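The Cat at Number 23

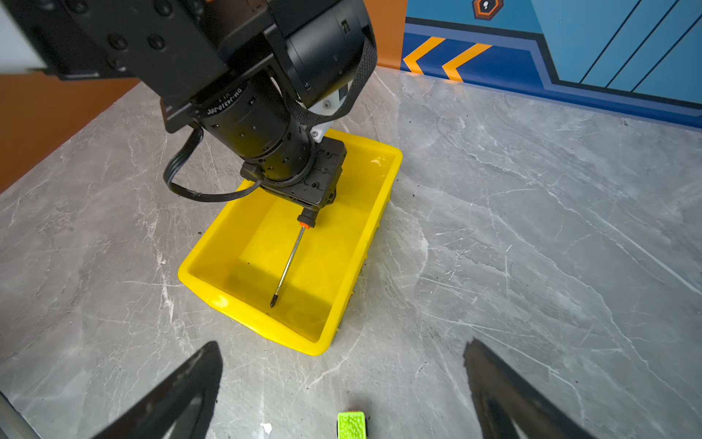

The yellow tray on the marble tabletop.

So I inherited a cat in August. He came with a typed page of feeding instructions, signed Despina Voicu, who had lived upstairs from me in Drenside for ten years and was moving in with her sister (the sister sneezes at anything with fur). His name was Gavura. He weighed about as much as my suitcase and he hated me on sight!

"Two scoops," she told me at the door. "He'll say it's more. He lies."

I bought the good kibble, the salmon one with the mountain on the bag, and he sniffed it and walked straight into the bathroom and lay down in the tub. I bought the turkey pouches. Same thing, only this time he looked back at me first. By the end of the week I had a whole shelf of rejected cat food and I was talking to him in the voice my mother used on bill collectors.

Then my cousin Despina Sârbu came over, and yes, that's two Despinas, it was a confusing summer. She read the ingredients on every single bag out loud, sitting on my kitchen floor with her shoes off, and Gavura came out of the tub to listen. I swear he did. He sat down by her knee and when she got to "dried chicken liver" he put one paw on the bag.

"Well, there you go," she said. "Read him the menu."

I felt like an idiot, but I did it. Every morning before work I stood there in my robe going chicken, brown rice, peas, beet pulp, and he'd wait until I got to the vitamins and then eat the whole bowl.

I called Mrs. Voicu to ask if she'd ever done that. She was quiet for so long I thought the line had dropped.

"Not the ingredients," she said. "I read him the newspaper. Is he eating?"

I said he was. I held the phone down by the bowl so she could hear him crunching, and she started in on the weather in Stenivar, and the price of plums, and he stopped chewing and looked up.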